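This repository keeps the register of the Durnen Sprint, a small two-door car made by the Durnen works in Prillside. I started it because three owners had three different lists of chassis numbers, and all of them were partly wrong. Now there is one list, and the mistakes are at least in one place.

## What is in the folder

| File | Contents |
|---|---|
| `cars.csv` | one line per known car |
| `engines.csv` | engine numbers, matched to cars where possible |
| `paint.csv` | factory colors and the codes stamped on the plate |
| `sources/` | scans of letters, service books and sales papers |
| `notes/` | longer notes on single cars |

`cars.csv` has 110 lines at the moment. The works built 400 cars, so most of them are still missing. Many were scrapped when the front subframe rusted, which it did very easily on the early cars.

## Series 1 and Series 2

The two series are often mixed up in advertisements. The badge on the trunk lid is the same, and sellers like to call every car a Series 1 because the price is better. Please look at the following before you fill in the `series` column:

- Series 1 has a flat grille with horizontal bars. Series 2 has a deeper grille, and the turn signals moved from the fender into the bumper.
- The dashboard of Series 1 is painted in the body color. Series 2 has a padded black one.
- The fuel filler is on the left side in Series 1, on the right side in Series 2.
- Series 1 left the factory with drum brakes on all wheels. Many owners later fitted the front discs from Series 2, so brakes alone prove nothing.

Gosetti supplied the carburetors for both series. The early type has a brass tag under the lid screw, and if the tag is still there, please write its number in `carb_tag`. For the late type leave this field empty, also when the carburetor itself is original.

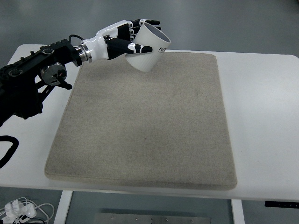

Body numbers are a different problem. The shells were pressed by Addo and arrived in Prillside with their own number, stamped on the right inner fender below the battery tray. The Durnen works then riveted on its plate with the chassis number. These two numbers do not run in the same order, and a shell could stand in the yard for months before it was used. Do not calculate one from the other. Efua Asamoah tried this with the September cars and got a very nice straight line, which fell apart as soon as we added the export cars.

## Columns in cars.csv

- `chassis` – as on the plate, with the letter in front
- `body` – the Addo number, empty if not seen
- `series` – 1 or 2
- `engine` – number on the block, not from the papers
- `paint` – factory code, not the color today
- `state` – `road`, `stored`, `parts`, `gone`
- `seen_by` – initials of the person who read the plate
- `source` – file name in `sources/`, if there is one

A question mark after a value means the stamp was hard to read. An empty field means no information. Please never write "unknown" or "n/a", it breaks the sorting script.

## Known errors

The letters B and R were stamped with a worn tool and look nearly the same. Some cars marked B are probably R. Abdul-Rahman Darko is going through them with rubbings of the plates.

Paint code 14 appears in the service books as both "Harbor Blue" and "Slate". Yayra Arthur owns a car with this code and the untouched paint behind her door panel is clearly blue, so I used blue everywhere. If you have a gray one, I would like to hear it.

Two engines are listed in more than one car. I left them like this until the owners have looked at the blocks again.

## How to send a correction

Open an issue, or write to me with the chassis number in the subject line. A rubbing with soft pencil on thin paper is the best proof. Clean the plate with a cloth only – wire brushes have already destroyed some good stamps. Corrections to one car are fine, you do not need to fill in all columns.

We do not publish owner names, addresses or license plates. If a scan shows them, cover them before sending.

## Use

You may copy the tables and print them in club papers. Please name the register and say in which month you took the copy. The scans belong to the people who lent them, so ask first.

Olumide Okoro wrote the sorting script. Questions about Series 2 wiring go to him also, he has the only complete diagram.

Maintained by Augustina Osei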